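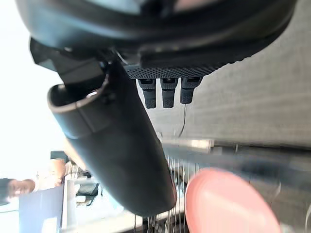 Gripper finger and cable connectors under the housing, pilot cell at Busilberg.

About Wedholm

Wedholm plans equipment purchases for firms and colleges that want to put robots to work and have to justify the cost first. We do not sell robots and we take no commission from those who do. Our fee is fixed before we start.

What we do

We write the specification, set the budget and compare the quotes. A typical plan covers the arm, the gripper, spare fingers, cables, guarding, floor work, training and service. Buyers tend to price the arm with care and guess at the rest -- the guess is where most overspends begin. Our standard cost sheet has 397 lines. Few clients need all of them, but each line must be filled in or struck out before we sign off a plan.

How a plan is made

Stage one is a site visit and a list of tasks, with cycle times and part weights. Stage two is a written budget covering purchase and running costs over the full service life. Where a task is in doubt we ask for a trial before any order is placed. Trials are run at Busilberg, on the client's own parts where these can be shipped.

Wear items are budgeted separately. Gripper fingers, connectors and trailing cables are replaced far more often than the arm, and should come out of the yearly running budget, not the purchase fund.

Planning tools

Mughal is our cost model. It is supplied as a spreadsheet and remains with the client when our work ends. Jasotora is our register of lead times and spare part prices, revised each November.

Size of project

We accept projects from a single cell up to 40 cells on one site. Larger schemes are split into phases, each with its own budget. Payment is in 2 parts: half on order, half on delivery of the plan. Plans are kept on file and can be reopened on request. Site visits within 80 miles of the Busilberg office are included in the fee.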